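Desk right up against a landing railing - good idea or not?

Posted by Lejla Vukadinović, 10/07/2018
Tags: home office, furniture layout, stairs

Hi all, we've just taken on the upper floor of a unit in Draltungate and I'm trying to work out where the big table goes. It's a long wooden one, honey coloured, and I'd love it up against the black metal railing at the top of the stairs so that whoever sits there gets the light and a view over the room. My business partner thinks it's asking for trouble (pens through the bars, chairs rolling off down the steps, cables everywhere). The walls are mostly taken up with storage so there aren't many other places for it. The table is 138 cm long if that helps. Has anyone lived with a table by a railing? Would you do it again?

2 replies

Ertuğrul Taşdemir
Don't do it, things fall. Put it against a wall.

Fengying Dong
I've had this exact set-up since May and I'm going to disagree with Ertuğrul, sorry! I love it. It's the first spot everybody goes for when they come up, and I get far more done there than I ever did facing a wall in the old place at Zitlow.

A few things I'd do from the start, though. Leave a gap between the table and the bars, 11 cm in our case, so you can get a hand down when something rolls off the back (it will, Ertuğrul is right about that much). If there are people walking underneath, fix a strip of clear plastic along the bottom of the railing. Ours came in a roll from Clurel and it took me one evening with cable ties - not beautiful but you stop seeing it.

Chairs are the bigger worry. I use a mesh-backed office chair and I keep it at the end of the table, well away from the top step, and I swapped the castors for the braked sort that lock when you stand up.

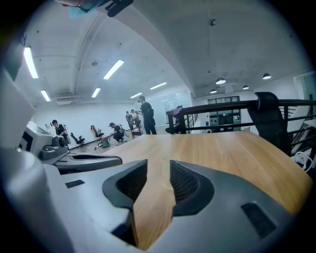
The other thing is cables. I had a white one looping down by the side of the table for weeks and caught my foot in it more than once, so now everything goes along the underside in a stick-on tray and down one leg. Do that before you load the table up, it's a horrible job afterwards. And do leave yourselves proper floor space behind, because when there are five of us up here, some kneeling on the floor with boxes and some standing about chatting, spare chairs end up all over the place and you need a clear way through to the stairs.

One last thing, check the railing is solid before you lean anything on it. Ours had a wobble at one end and the landlord sent someone round to tighten it. What's the floor like, by the way? If it's smooth I'd get a mat under the chair as well.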